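Leave the old table alone

My neighbour has just sanded his grandmother's kitchen table, and I've been in a mood about it ever since. I didn't say anything to him, obviously. He was so pleased with it! He had me round specially, with coffee and those thin almond biscuits, and there it stood in the middle of the room, pale as a peeled potato and smelling of varnish. I said it looked very clean, and it did.

But I knew that table before. I'd eaten soup at it for years, and it had a burn shaped a bit like a boot near the window end, and a row of little dents where somebody had once clamped a mincer to it, and a patch by the drawer that had gone almost black from hands. You could sit there and read it while he was busy at the stove. Now it looks like every table in every café in Wastby, and he's going to put a runner on it so it doesn't get marked.

I do think we've got into a funny habit with old things. We buy them or inherit them because they're old, we tell everyone how old they are, and then the first free weekend we've got the sander out. I've done it myself, so I'm not being superior. I did a chest of drawers in my first flat in Bresley, two full days with the windows open in February, and I took off every trace of whoever had owned it before me. Then I painted it grey. I can still see the grey. I gave it away when I moved and I hope whoever has it now has let it get filthy.

My friend Els Declercq (who disagrees with me about nearly everything, it's why I like her) says I'm being sentimental and that a table is for putting plates on. A rough top catches crumbs, she says, and snags jumpers, and if you've got toddlers you don't want splinters. Fine. I'll give her the splinters. If a thing is hurting people or falling to bits then mend it, please, that's what glue is for. And I'm not saying you should eat your dinner off something sticky. Wash it! Wax it if you like! A damp cloth and a bit of soap has never taken anybody's grandmother out of a table.

What I mind is the idea that a mark is a fault. You see it in the way things are sold. There's a shop near the station, Lollitz, that does second-hand furniture, and I go in most weeks because I can't help it. They had a desk in there for 158 pounds, ink stains and a wobbly leg and all, and it sat for months with people tutting at it. Then they stripped it and oiled it and put brass handles on, and it went in 5 days for a good deal more. I can't blame the shop. They've rent to pay. But I'd walked past that desk so many times that I'd started to make up a life for the person who spilled the ink, and I felt quite robbed.

And then, and this is the part that really gets me going, you can walk down the same road and buy a brand new table that has been bashed about in a factory to look old. I've seen one with wormholes in it, all very evenly spaced. So we're scraping off the real wear at one end of the street and paying for pretend wear at the other, and I can't make that add up however I look at it.

Xuân Khương, who taught the evening class where I learned to do chair seats, used to make us wait before we touched anything. We had to bring our piece in, put it on the bench and leave it there for the whole first lesson while we did something else. I thought it was a waste of 40 minutes. I was itching to get at mine. By the end of the lesson, though, half the class had changed their minds about what they wanted to do, and two people took theirs home as they were. I've kept that up with everything since, and I'd make it law if I could. A week at least. Live with the thing, put your cup down on it, find out which bits annoy you and which bits you've stopped noticing.

My neighbour's table will get there again, I suppose. He cooks like a man fighting a fire, so I give the varnish until Christmas. I've already put a hot mug down on it once, by accident, and I'm afraid I was rather slow to pick it up.
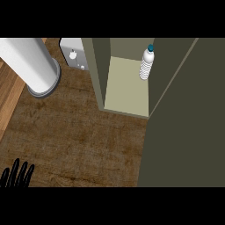 Page last changed: April 2026

Dark brown wood, patchy and weathered, with a nearly black crack running along the grain. I'd leave every bit of it.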